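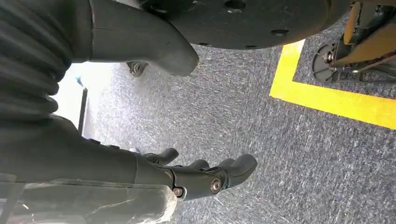

Front room, carpeted floor.

31 October 2019

Tondudon reed organ, job 207. Picking up from the loose sheets, which are clipped in at the back, not in order, sorry.

Where we are: action out, bellows out, reed pan still in the case. Case has gone against the back wall with a blanket on it. Please don't put coffee on the blanket. There is a ring on it already.

Reservoir first. Old cloth came off in strips, glue gone to brown powder along the top edge but still hard as nails at the hinge end. Hot water and a rag on the hinge end, leave it ten minutes, scrape, repeat. Do NOT go at it with the chisel. I went at it with the chisel. Small gouge on the fixed board, inside face, filled with a sliver of pine and hide glue. Will be under the cloth anyway but it annoys me.

Boards themselves OK. One crack in the moving board, runs with the grain from the spring notch nearly to the middle. Somebody has been here before and smeared something over it, rubbery, yellowish, smells of nothing. Picked out what I could. Glued, strip of thin leather over the top on both sides. Kipchumba thinks the leather is overkill and a strip of paper would do. Maybe. Leather was on the bench.

New cloth: the Karamanlidis roll, the heavier one. Cut a paper pattern off the old pieces before they fell apart entirely, pattern is rolled up in the tube marked TON. Keep it. If another of these comes in we will want it.

Corners are the trouble as usual. Cloth wants to bunch on the outside of the fold when it closes. Cut a dart in the first one and didn't like it, peeled it and did it again with the cloth eased round and no dart, then pressed with the warm iron through a scrap of cotton. Better. Second corner same way, went first time.

Glue notes: batch from the new pearls. Too thick at first, strings off the brush like cheese. Thinned it until it ran off in a sheet and then it was fine, but open time is short with the heating off in here. Warm the boards before you start. I used the hair dryer and had Mwajuma hold the cloth up out of the way. One person can't do the long side alone, don't try it, I have tried it.

Left closed under light weight overnight. Test tomorrow.

Exhausters: not started. Cloth on the left one looks sound but cracks if you fold it hard, so it's no good. Both get redone. Flap valves inside are curled at the edges, leather gone stiff. Cut new from the thin white skin, there's enough left in the drawer if nobody uses it for key bushings again (Gaspard).

Reeds. Nektarios pulled the treble set with the hook and laid them in the tray in order, bass to treble, left to right. Tray is on the high shelf. The tray does not get moved. Most of them just dirty. Brass brush, soft one, root to tip only, never back the other way. Couple with a bit of green on the tongue, cleaned up with a wood stick and nothing else.

One cracked tongue in the treble set, the A above the break. You can hear it before you see it, flat and gets flatter the longer you blow. Crack is at the root, right hand side, tiny. No fixing that. Have asked Natholm whether they have a donor set from the same maker, they say they have a box of odd ones and will look when they get round to it. If not we take a near one and file it, I'd rather not but there it is. Atieno has done more of that than I have so hers if it comes to it.

Side note on filing so I stop having to explain: thin the tip, pitch goes up. Thin near the root, pitch goes down. A little at a time, let the reed cool off from your fingers before you check it. I got this backwards in April on the Grelbridge instrument and lost an afternoon.

Do not tune anything until the wind is right. Put it back in the pan, put it under proper suction, THEN listen. Reeds on the test bench are always a touch different from reeds in the case. The owner wants it left at its old pitch and not pulled to modern, good, less metal off.

Pallets. Felt eaten. Not badly, but enough that three or four would cipher for sure. Leather faces hard and shiny with a groove where they sit on the slots. All to be refaced. Tried one with the leather/felt sandwich we had over from the last job and it's too thick, key sits high, so need the thinner felt. On order list below.

Pallet springs: leave them alone unless one is clearly weak. Someone always wants to bend them. Uneven touch on this one is from the guide pins, which are rusty and dragging, not the springs. Polished six as a test with 2,000 grit paper folded round them, then a rub of graphite. Big differnce. Do the rest the same way.

Stop action: two of the knobs are swapped, I think. The faces say one thing and the linkage says another. The labels have been off at some point, glue under them is white glue. Need to ask the owner before I swap anything back, she may be used to it. Her mother played it that way apparently.

Swell flap hangs on cloth hinges, torn at one end. Ten minute job, just do it when the glue pot is hot.

Knee lever, right: spring missing altogether. Someone used a rubber band. It had melted onto the wood. Solvent took it off but it also took some finish, will need a touch up, ask Mwajuma what shellac she mixed for the fall board as it's the closest match we have.

Treadle straps: webbing shot. New cotton webbing, same width, tacks not staples.

Hours so far are on the card. Estimate to owner was 40 and we are going to go over, mostly the reservoir, partly the chisel. I'll ring her.

To order
thin pallet felt, the green is fine
cotton webbing
copper tacks, short ones
graphite, the tin is empty and someone put it back empty
more of the Karamanlidis cloth, light weight, for the exhausters

To do next
test reservoir, mark leaks with chalk
strip left exhauster, then right
rest of the guide pins
chase Natholm re the A
ring owner: knobs, hours
find the 2 long screws out of the back rail, they were in the jar lid and now they are not

Glue pot is off. I went back and cheked.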